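Capítulo 2
Bienestar y manejo del perro geriátrico

Presentación

El aumento de la esperanza de vida de los animales de compañía ha modificado la práctica clínica veterinaria. El paciente de edad avanzada presenta con frecuencia varias enfermedades simultáneas, y su tratamiento exige una valoración que abarque la movilidad, el estado sensorial y la conducta. Este capítulo expone los criterios básicos para dicha valoración y para la adaptación del entorno doméstico.

La pérdida gradual de visión o de audición suele pasar inadvertida para la familia. El animal conserva sus recorridos habituales y compensa el déficit mediante el olfato, hasta que un cambio de domicilio o de mobiliario lo pone de manifiesto. Conviene, por tanto, interrogar al propietario sobre situaciones concretas – escaleras, penumbra, respuesta a la llamada – antes de iniciar la exploración.

El caso que sirve de hilo conductor es el de Teston, perro mestizo atendido por la doctora Mireille Arnaud por desorientación nocturna. Su historia clínica se retoma en los apartados dedicados al dolor articular y a la disfunción cognitiva. Las tablas de seguimiento proceden del registro Fustik, que reúne 1056 fichas de consulta revisadas por Maeve Mac Carthaigh. 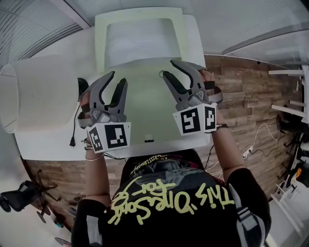

Objetivos de aprendizaje

Al término del capítulo, el alumno deberá ser capaz de:
– distinguir los cambios propios de la edad de los signos de enfermedad;
– realizar una anamnesis orientada al paciente geriátrico;
– proponer adaptaciones del domicilio acordes con la movilidad del animal.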